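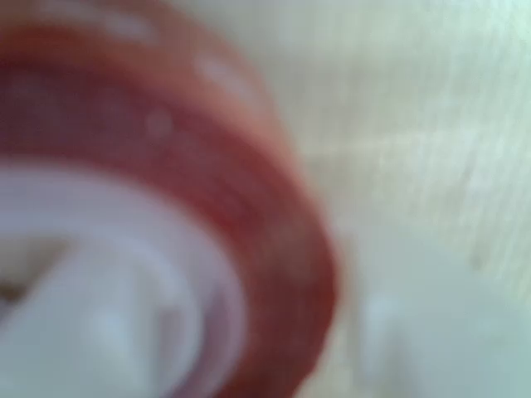 3 min read

Keeping Round Things in Order: Lids, Tape and Spools
By Cornel Stanciu
May 16, 2019

Round things are hard to store. They roll, they stack badly, and most drawers are made for flat or square items. These are the habits that work in our kitchen and in the shop out back.

Jar and tub lids

Store lids on edge, not flat. A flat pile always has the one you want at the bottom. A narrow bin or a dish rack with close slots will hold them upright so you can flip through them like file cards.

Sort by width. Color is no help, as two red lids from different makers can look the same and have different threads. If you keep a lot of jars, write the size on the inside of each lid with a grease pencil. It wipes off with a little cooking oil.

Throw out any lid with rust on the sealing side. A bit of surface rust on the outside can be scrubbed off, but that lid should go on a jar of screws and not on food.

Smelly plastic lids can soak overnight in warm water with a spoonful of baking soda. Take out the rubber ring first if there is one. Run the tip of a butter knife under it, wash the ring by itself, and let both parts dry before you put them back together. Most of the smell sits in that groove.

Stuck lids

Try hot water on the lid for a minute, then a dry dish towel for grip. A wide rubber band around the rim works as well as the gadget I bought. If it is a new jar with a vacuum seal, slide the edge of a spoon under the rim and pry gently until it pops. Don't bang it on the counter. Glass jars chip at the mouth and you may not see it.

If honey or syrup glued the lid on last time, wipe the threads with a damp cloth before you close it again.

Rolls of tape

Tape goes bad from heat and dust. Keep it in a closed drawer or a zip bag, away from the water heater and off the window sill. Lay the rolls flat, with a piece of wax paper between them if the edges are sticky. Rolls left standing up through a hot summer can go out of round, and then they pull unevenly.

Fold the end under by half an inch every time you tear a piece. For a roll where the end is already lost, run a fingernail slowly around it under a bright lamp held to one side. The ridge throws a small shadow.

Masking tape that splits into strips can sometimes be saved. Ten seconds in the microwave softens the glue on an all-paper roll with a cardboard core. Check that there is no foil or metal in it.

A dowel across the back of the workbench holds all the rolls in daily use. Mine is held up by two cup hooks. Put the widest roll at the end you don't take off, or you will be pulling everything off to reach it.

Spools

Thread, wire and string each need their own box. Mixed together they will tangle by September no matter how neatly you start. Pegs on a board are best for thread. My sewing board has 13 pegs, and when they are full I use something up before buying more.

For wire, drill a small hole in the flange of the spool and tuck the end through it. String does better in a lidded tub with a hole in the top, with the loose end fed out through the hole.

Bottle caps and odd caps

Keep one small jar for caps that have lost their bottle. Go through it twice a year and throw away whatever hasn't found a match. Caps from glue and caulk can be soaked in warm water, or left to dry fully and then picked clean with a nail. A dab of petroleum jelly on the threads keeps the cap from sticking next time.

Next week: drawer dividers from scrap, and how to cut them square with a hand saw.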